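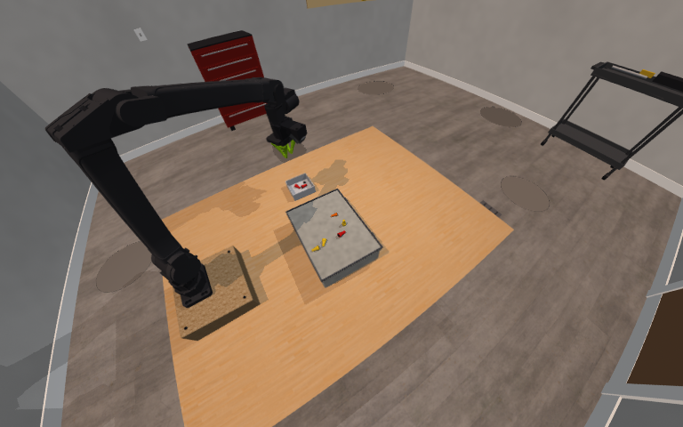 Minutes - Montoya Street Tenants' Association

Date: 2/20/24
Present: Delphine Tran (chair), Booker Nguyen-Tran, Aurora Barros, Obsa Negash (minutes)
Apologies: Pravesh Mabuza

1. Minutes of the last meeting
Agreed with one correction. The quote for the stair lights came from Graltach, not Wokell.

2. Laundry room
Aurora reported that two of the dryers are still out of order. Wokell has been called and says the part is on order. Obsa asked whether tenants could get a refund for money lost in the machines. Delphine will write to the landlord. The notice on the door is out of date and Booker will replace it.

3. Heating
Three tenants on the top floor have complained of cold radiators in the morning. The landlord's agent says the boiler timer was changed in error. Tenants should keep a note of times and pass it to Booker by the end of the month.

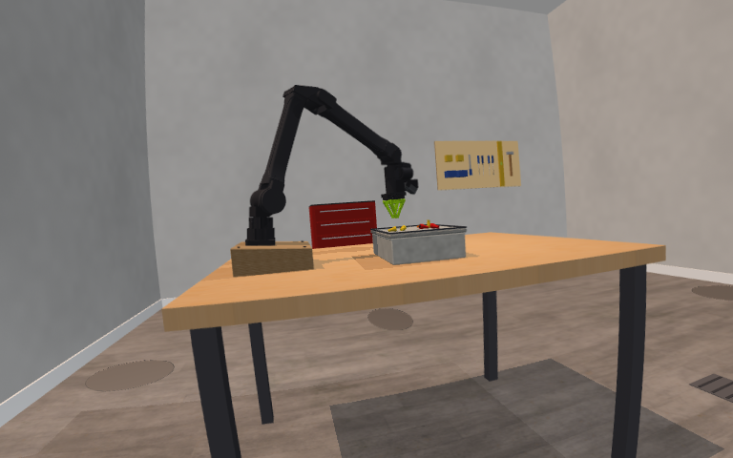 4. Trash and recycling
The pickup on the alley side has been missed again, and bags were left next to the dumpster. Aurora has spoken to the hauler, Skeltico, who say their driver could not get past parked cars. It was agreed to ask for a set time so that cars can be moved. For batteries and light bulbs, we will put a bin by the mailboxes. Obsa will get prices. Cardboard must be flattened, and Booker will say so in the newsletter.

5. Summer cookout
Provisional date is the second Saturday in July. Last year's cost was around $100 for food and drinks. Delphine suggested the same budget. Agreed. Pravesh had sent a note offering to borrow folding chairs from his work. Aurora asked for a vegetarian option this time.

6. Bike storage
Five bikes in the basement have no tags. Tags to be put on by the owners or the bikes will be moved to the back hall. Booker abstained, as one of them is his.

7. Any other business
The front gate sticks - Delphine to report it.

Next meeting: to be set by email.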